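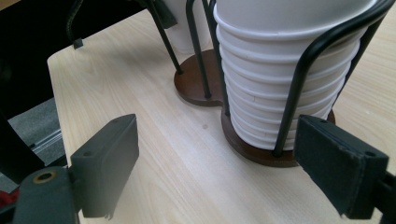

Vasos blancos apilados sobre una mesa clara.

¿Por qué a veces los vasos se quedan pegados unos dentro de otros?

¡Hola! Soy Barnabás Hegedűs y hoy os quiero hablar de una cosa que no se ve, que no huele, que no sabe a nada y que ahora mismo te está empujando por todas partes: el aire. Sí, sí, también te empuja en las orejas.

A mí me entró la curiosidad en un cumpleaños. Yo tenía siete años y me tocaba repartir los vasos. Tiré del último de la pila y salieron tres juntos. Tiré más fuerte y nada, seguían agarrados. Mi tía me dijo: «Gíralo un poquito». Lo giré, se oyó un pffff muy flojito y el vaso salió solo. ¿Qué era ese ruido? Pues aire entrando.

Vamos por partes. Cuando metes un vaso dentro de otro igual, las paredes quedan muy juntas y entre los dos fondos se queda encerrado un poco de aire. Si tiras del vaso hacia fuera, ese huequecito se hace más grande, pero el aire que hay dentro es el mismo de antes. Tiene más sitio y empuja menos. El aire de fuera, en cambio, sigue empujando igual de fuerte que siempre, y por eso parece que alguien sujeta los vasos. (También se rozan las paredes, claro, y eso ayuda a que se atasquen.)

A ese empujón los científicos lo llaman presión atmosférica. Es un nombre largo, pero la idea es sencilla: encima de nosotros hay kilómetros y kilómetros de aire, y el aire pesa. Poquito, pero pesa. ¿Y por qué no nos aplasta? Porque nos empuja desde todos los lados a la vez, y por dentro nuestro cuerpo empuja igual hacia fuera. Estamos tan acostumbrados que ni nos enteramos.

Si subes a una montaña tienes menos aire encima y la presión baja. Yo lo noté en junio, cuando subí al mirador de Urkside, que está a 1064 metros. Llevaba una bolsa de patatas cerrada y arriba estaba hinchada como un globo. ¡Pensé que iba a explotar! Luego bajé a Jollport, que está junto al mar, y la bolsa volvió a quedarse normal. Bueno, la bolsa no, porque me la había comido, pero llevaba otra.

Ahora te toca a ti. Necesitas un vaso de plástico, agua y una cartulina un poco más grande que la boca del vaso. Ponte encima del fregadero, por favor, que ya he tenido yo bastantes disgustos con la fregona.

Llena el vaso hasta arriba del todo. Tapa la boca con la cartulina y aprieta con la palma de la mano. Dale la vuelta al vaso despacio, sin soltar. Cuando esté boca abajo, retira la mano con cuidado.

El agua se queda dentro. El aire empuja la cartulina desde abajo, y el agua que moja el borde ayuda a que no se cuele ninguna burbuja. Si a la primera se te cae todo, prueba otra vez con una cartulina seca. A mí me salió al intento número 11 —y acabé con los calcetines empapados.

¿Y las ventosas? Pues son primas de los vasos. Al apretarlas contra el azulejo echas fuera casi todo el aire que tenían debajo, y el de fuera las aplasta contra la pared. Levanta una esquinita con la uña y verás lo rápido que se suelta.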